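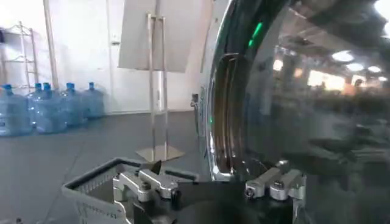 Yolanda Cifuentes wrote in response to the September post that her hands no longer ache at the end of a shift, but that she misses having a reason to talk to the person beside her. Her remark deserves a proper reply.

We use cookies to improve your experience. Accept Manage settings

The Lodbridge site introduced robotic handling under the Nodinus program in order to reduce repetitive lifting and reaching. The gripper now works at the crate, and the employees who formerly stood there have been assigned to checking, setup and fault response. No position was removed. The work itself, however, is different, and I believe the company was slow to acknowledge this.

Under the former arrangement, 2 people shared a station and settled most problems between themselves. At present one employee may oversee 3 stations, and a shift of 2000 items can pass with very little conversation. Leen Abu Hammour raised the same matter in her written comments, and asked that training hours be paid at the full rate. That request was granted. Her second request, a shared break for each line, remains under review.

Search this blog Go

The Kutville site kept its paired stations when it adopted the same equipment - a decision I questioned at the time. I have since read the staff responses from that site and have changed my view. I have recommended that Lodbridge try the paired arrangement on one line, and further comments from the floor are welcome before the trial is scheduled.

Last updated: 30 March 2025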